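Why I've gone back to a paper diary

I gave up on the phone calendar in the second week of January, after it told me I had a dentist's appointment in the middle of the night. I'd typed it in wrong, obviously. But I'd never have written "3" in a paper diary under Thursday and then believed I was expected in a surgery before dawn.

So I walked down to the stationer's in Posham (the little one by the bus shelter, with the bell that sticks) and bought what was left. By that time of year you don't get much choice. It was a page-a-day in dark green or a week-to-view with recipes in the back, and I took the green one. It cost 6 pounds, marked down, and I've been carrying it about ever since like a small pet.

The first thing I noticed is that I write down far more than I used to. The phone only ever got appointments. The diary gets the lot: what the weather did, what we had for tea, which of the tomato seedlings has keeled over, the name of the man who came about the gutter. I've always been hopeless at remembering when things happened and now I can look them up! My sister rang to argue about when we went to Sernell and I had it there in biro, along with what we paid for parking. 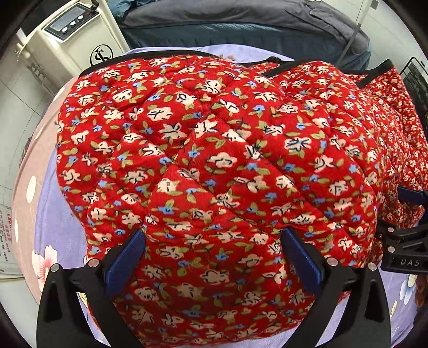 By Huguette Maillard
April 2026
Filed under: Home, Odds and ends

I should say I'm not one of those people with stickers and eleven colours of pen. I did try. I bought a pack of highlighters and decided yellow would be for bills and pink for birthdays, and within a fortnight I'd lost the pink and everybody's birthday was a bill. It's all black biro now, with a star by anything I really mustn't forget and two stars if I've already forgotten it once.

My mother kept diaries all her life, the slim sort that came free from the feed merchant, and when we cleared the house at Coste I brought a shoebox of them home. I've been dipping into them in the evenings. There's hardly a feeling in the whole box. "Rain. Washed blankets. Aunt came." That's a full day, that one. But put enough of them in a row and you start to hear her. There's a run of entries one spring where she writes "no letter" every day for nearly three weeks, and then "letter", underlined, and I have no idea who it was from. I asked my uncle, who said it was probably the gas board.

Mine are turning out rather like hers, if I'm truthful. I had grand plans to write something thoughtful each night. What I've got is "Cold. Bus late. Soup."

A few of you asked last time how I keep it going, as you've all got a drawer with a diary in it that stops on the ninth of January. I've got several of those too. What has helped this year is leaving it open on the kitchen worktop with the pen in the fold, so I write a line while the kettle boils. If I take it upstairs I never touch it. I also skip days and don't go back to fill them in, which used to be what finished me off. There's a blank week in March when I had a cold and I rather like seeing it there.

The phone still does the alarms, I'm not a complete hermit. And I do miss being able to search. I spent a good half hour on Sunday looking for the number of the woman in Flestemport who mends chairs, and found it in the end written sideways up the margin next to a shopping list. Under it I'd put "ring before Easter". I hadn't.

One question for anybody who's been at this longer than me - what do you do about addresses? The green diary has four pages for them at the back and I've filled those already, mostly with plumbers. I could get a separate book, but then I'd have to know where that was as well. Let me know in the comments if you've got a system. I'm off to ring about the chair.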